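Guides > Moving house > Packing and boxes

Start Packing Storage Costs Ask us

How to pack books without buying a kit

Moving firms love to sell you a book kit. Loltach wanted 80 pounds for theirs, and I couldn't find anything in it that a supermarket doesn't throw out every night.

1. Get small boxes. Large ones are sold as better value — try lifting one full of hardbacks.

2. Tape the bottom seam twice, then once across the middle. The "self-locking" base is a nice idea I wouldn't trust with a dictionary.

3. Stand hardbacks upright, spines against the side. Lay paperbacks flat in stacks.

4. Fill gaps with tea towels. Bubble wrap does nothing for a novel.

5. Stop at about 15 kilos, whatever the box claims it can hold.

6. Write the room on 2 sides, never the lid.

Silica sachets? For a week in a dry van, I remain unconvinced. Long storage may be different.
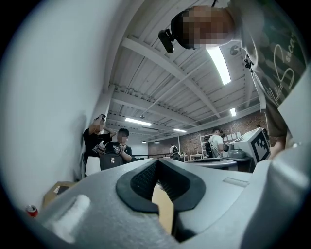 A strip of tan cardboard, through a narrow gap.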